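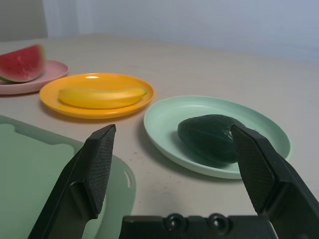
Ticket 343
Product: Prorketport Play Fruit and Plate Set (Brernex)
Bought from: Sostbridge online store
Opened: Aug 11, 2024
Status: Closed, partly resolved
Priority: Low (I picked "Medium" and it was changed)

Original message

I'm writing about the contents card in the Prorketport set, which does not agree with the contents. We bought the set in July for a sorting table: each fruit goes on the plate of its color, and when we're done it all goes back in the tub. Most of it holds up. The watermelon wedge goes on the pink plate, and no one has ever argued with that. The banana goes on the yellow plate, which leans toward orange in some light, but a banana is a banana. The trouble is the short, plump, dark green item that goes on the mint plate. The card calls it an avocado. The lid of the tub calls it a cucumber. I have labels to write for the shelf and would like to write one of them once.

Second problem, while I have you. The large pale green piece with the rounded corners is down on the card as a cutting board and on the lid as a serving tray. It doesn't fit in the tub under either name.

Third problem. The watermelon tips over.

Reply from Sostbridge support

Thank you for contacting us. Please confirm you are using the set on a flat surface, that all pieces have been removed from the packaging, and that you have read the contents card.

Customer, same day

The table is flat. The pieces are out. I have read the contents card several times, and it is the reason for this ticket.

Steps tried so far

1. Compared card and lid. They disagree on two items and agree on the banana. Both misspell "watermelon," in different ways.

2. Tested the green one as a cucumber. It is the right color and has the faint ridges. Against: it is very short, and I have never met a cucumber I could mistake for an egg.

3. Tested the green one as an avocado. The shape is better. Against: two people at the table sliced it with an imaginary knife and announced "pickle," which is not on the card or the lid.

4. Turned the tub upside down in case there was a third list. There was a recycling symbol.

5. Lined the plates up in card order, pink, yellow, mint, and set the big green piece in front of them so everything could be checked off together. This at least settled the plates. They are the same size as far as I can tell, they are all round, and I have no complaints about any of them, which I mention because I gather you don't hear it often.

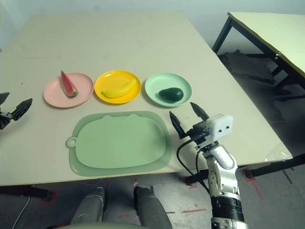

6. Went back to the tub. The card says to put the large piece in first, "flat side down," and stack the plates on top. Flat side down, it stops well short of the bottom and the lid will not close. Flat side up, same result, with a new noise. On its edge it goes in nicely and leaves no room for the fruit. I am told on the lid that the tub holds 900 grams of play pieces. Weight has not been our problem.

7. Wiped everything with the Wu cloth that came in the box. The card recommends this before contacting support. The green one is now a shinier green one.

Reply from Sostbridge support

Thank you for the detailed notes. We have passed your question to Brernex. In the meantime, could you tell us whether the large piece has a hole for hanging? The tray in the previous version of the set did not.

Customer

It has a small round loop at one end. I had taken it for a handle. If your position is that hanging makes it a cutting board, I can live with that, but please be aware that I own several frying pans it would also apply to.

Reply from Sostbridge support

Brernex confirms the large piece is a cutting board. The lid shows the old wording. It was not designed to go in the tub and should be stored on a hook. The card instruction about placing it in first is from a larger tub that is no longer made.

Customer

So the card is right about the name and wrong about the tub, and the lid is wrong about the name and says nothing about the tub. Thank you, that does help. We have a hook. Any news on the fruit?

Notes on the watermelon

Stood on its rind it will stay up if the surface is smooth and you let go of it politely. The plate is fine in the middle and less fine near the rim, where the rind catches and over it goes. Moving the wedge from the plate to the board is the part that used to cause words. What we do now is start it at the left end of the board, point up, and leave the banana and the green one where they are on their plates until it's settled.
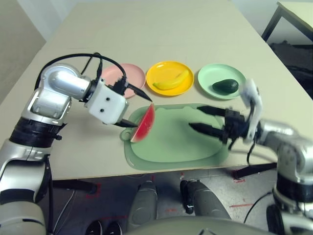 Resolution

Large green piece: cutting board. Store on a hook. Ignore the lid.

Watermelon: working as intended, according to Brernex. Place it toward the middle of the plate. A version with a wider rind is "under consideration," and I wish it well.

Green one: Brernex replied that the mold is shared between 2 products and that "either name is acceptable for play purposes." I asked which products. They were an avocado and a cucumber.

Refund: offered on the tub only, if returned within 30 days. Declined. The tub is fine with the board out of it.

Shelf labels as finally printed: WATERMELON (pink). BANANA (yellow). GREEN ONE (mint). BOARD (hook).

Customer rating of this support interaction: 3 out of 5

Comment left with rating: Prompt and courteous. Please fix the lid.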